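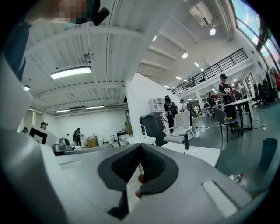 The open day at Grernuvora chambered cairn comes once a year, in May, when the farmer unlocks the lower gate and the weather does what it likes. I'd been wanting to go since I moved over from Ballarat and found out that the locals have a Neolithic tomb on the hill and mostly use it as a landmark for giving directions to the tip.

You get there from Wike. Take the lane past the chapel, ignore the first brown sign (it points at a tearoom that shut), and keep on until the bitumen gives up. Parking is in the paddock at Kelham Farm, which had a handwritten notice asking for two pounds in the milk churn and a second notice, in firmer handwriting, asking people not to put buttons in it. I paid in coins. The walk is signed from the far corner, over a stile built for someone with much longer legs.

The path follows the Stema burn for the first stretch, and then leaves it and goes straight up. The cairn is at 196 metres, so it isn't exactly mountaineering, but the last bit is steep bog with heather on top, and the heather makes no promises. I went in to the shin twice. A family in matching gumboots overtook me while eating sausage rolls.
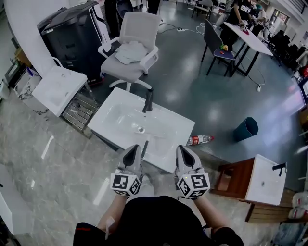
From the lip of the hill you get your first proper look at it, and I'll admit to a moment of thinking it was a pile of rubble left by the water board. That was a pile of rubble left by the water board. The cairn is further along to the left, lower, greener and a good deal more dignified once you walk round to the east side, where two portal stones lean in towards each other like neighbours over a fence. The passage runs in behind them. You enter on hands and knees, on a floor of small cobbles, and then you can nearly stand up in the chamber if you have taken the sensible precaution of being short.

Inside it smells of wet dog and cold stone. The side cells are on the north and west, the northern one still roofed by its own slab, the western one open to whatever the jackdaws drop in. On the back slab are the marks I'd come for: a run of shallow cups, with a single ring around the one nearest the ground. Raking light is the trick. Hold your torch flat against the stone, well off to one side, and the ring comes up beautifully. Hold it straight on and you are looking at a rock. I spent a good while looking at a rock before a kind woman from the history society adjusted my elbow.

The guided talk was at 2 and started when the rain did. Our guide took the line that the cups are later than the tomb, which seems to be the polite view, and then spent most of the talk on the 1800s, when the landowner's son had a go at the mound with estate labourers and a barrel of beer. They took out a pot, drew it badly, and lost it. The drawing survives. It could be a beaker or a boot. A proper excavation followed in 2000, a small trench across the forecourt, and found blocking stones, some charcoal, a flint scraper and the neck of a bottle that nobody felt the need to blame on the Neolithic.

There were good questions and one very long one about ley lines. I was standing under the only hawthorn at the time and can report that it doesn't keep anything off.

Afterwards it was back down to Wike for tea in the hall, and the finds display, which amounts to the scraper, a replica of the pot (they've gone with beaker), and a plan of the cairn that someone has coloured in with felt pens. Fruit cake 80p a slice, and heavy enough to have been used in the blocking. I had the second slice purely for comparison.

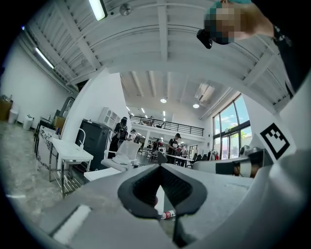 Small bottle with a red and white label, lying on the floor.

A few practical bits, for anyone tempted. Outside the open day the lower gate stays locked and you have to come in from the forestry side, which is longer and drier, though the track is a bit of a slog with trucks on it. Dogs are fine on a lead as far as the wall and unwelcome after it, on account of the sheep. Bring a torch with more grunt than the one on your phone, and trousers you don't care about. The grid reference on the noticeboard at the farm has two digits swapped and puts the tomb in the reservoir, so trust the fence line.

I also tried for the standing stone in the next field on the way home, which the old map has as "Stone" and the new map doesn't have at all. I found a stone. Whether it was standing or just sitting up straight I couldn't say, and a bullock was taking an interest in me, so I left the matter there and went to look for dry socks.

Related visits
Wike chapel and the reused lintel
Following the Stema burn to its source (mostly)
A wet arvo among the hut circles
Holy wells I have failed to find

Contact | Copyright, all text by the site author | Back to top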